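# Two grippers and a kitchen – speaker notes

Slot is 5 min for the build, 4 for chopsticks, questions until they turn the lights off. Don't start with the parts list. Last time I started with the parts list.

**Opening.** Say hello, say the project is called Clilari, move on before someone asks what it stands for. It stands for a name that was still available.

Pitch in one line: a pair of hand-held grippers, built at home, so a person can do a chore and record how the jaws get it done.

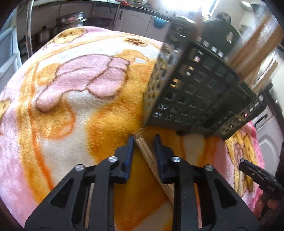 *Last changed: 26/04/2021*

**Slide 1 – the job.** Wooden sticks, a gray basket, a fleece blanket with cartoons on it. Let the room look for a second. Then: the job is to get sticks into the basket, and a four-year-old would be bored by it.

Talk through the fingers. Each one rides on a pivoting linkage, and the pads are the only soft thing on it. Version one had no pads. Version one was very good at dropping things.

Hardware story, keep it short:

- Printed frame, 112 hours on the Vavard, including the hours when it was printing spaghetti
- Bolts from Fimport, ordered in the wrong length, then ordered again in a different wrong length
- Triangular cutouts save weight. They also look like I know what I'm doing – pause here

**Slide 2 – why chopsticks.** Thin, light, and they roll. If your pads don't line up you find out right away. Plastic packaging is worse: it's slippery, it crumples, and it hides the end you were aiming for.
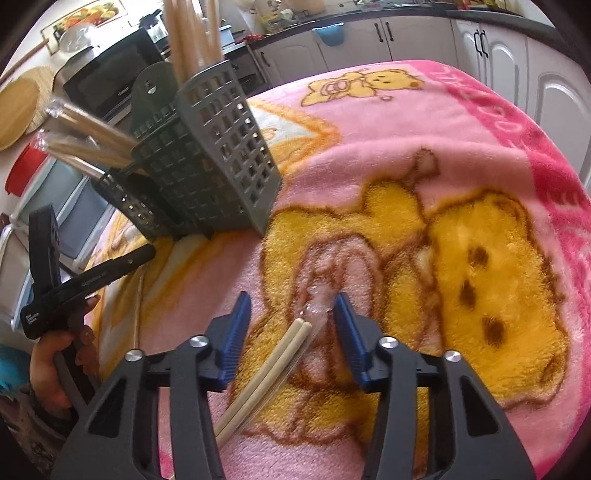

*Chopsticks, sleeve and all, between the ribbed pads. Second gripper at left.*

Point at the ribs on the blue pads. I tried smooth ones first and Réjean Chisholm, who was right, told me they'd skate on plastic. He would like this mentioned at every talk, so there it is.

Two-handed work: one gripper steadies, the other picks. My left hand has opinions about which is which. Tell the trigger story if time allows (skip if the organizer is standing up).

**Numbers, if asked.** 640 recordings so far. No, I haven't watched them all. Yes, I should.

**Still to do in May**

- Lighter handle
- Stiffer linkage
- Find out what squeaks

Questions. If it's the one about why I don't just use my hands, drink some water first.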